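Jingyi Ding
2025-03-03

1/ OK, booth thread, because so many of you asked about the walls! I've been helping fit out one of the small booths at Bendimley and I have opinions about hooks now.

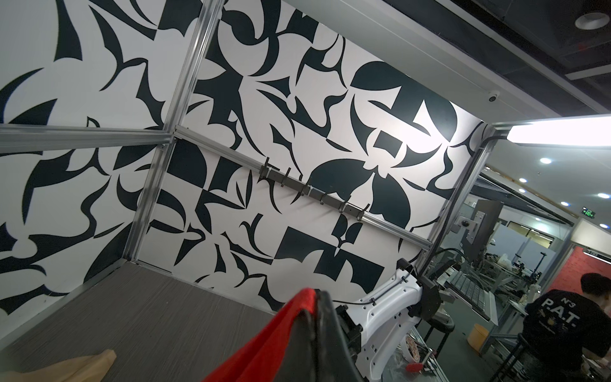 2/ The mural first. Black and white, all leaf shapes and spikes and chunky half-circles, and I love it so much. I-seul Song drew the pattern back in November and I told her it would be too busy to work next to. I was wrong, I've said so, she has it in writing.

3/ With walls that loud we kept everything else plain. Aluminum posts, aluminum rails, black hooks. I did push for mustard yellow hooks for a day or two and I'm glad I lost that one.

4/ The hook bar! Six hooks on one rail across the back wall. My rule for a space this small is that anything that can hang should hang – aprons, tote bags, cloths, a jacket if you must. Once stuff starts piling up on the surface you've lost the afternoon.

5/ Someone asked if you have to drill through the art to put up a bar like that. We didn't! It mounts on the rail, so the mural gets left alone. I-seul would have had my head otherwise.

6/ Spacing matters more than I thought. At home I crammed my hooks together and everything hangs in one big lump, you pull down a scarf and get three. These are evenly spaced and it makes me want to redo my hallway.

7/ Gray wood-grain for the surface, which was the boring choice and the right one. Anything with color shows up on it straight away. Red cloth? You'll find it. I lose gray socks on my gray rug every single week so I should know.

8/ Lighting: go bright. The fluorescent bar is not cozy, I know, but white walls and black paint look muddy under the warm bulbs we tried at Brinska. I'd take crisp over cozy for folding and sorting any day.

9/ Budget, for the people in my DMs: the rail and hook parts came to $89, and I had 200 set aside, so the rest is going toward a second bar for the left wall. Maybe. I-seul says that wall stays bare and she's pretty firm about it.

10/ Still on my list: a proper bin for scrap paper and cardboard, and a bigger stack of cloths. If you have a bin you like that fits in a tight corner, send me a link please – the last one I bought was huge.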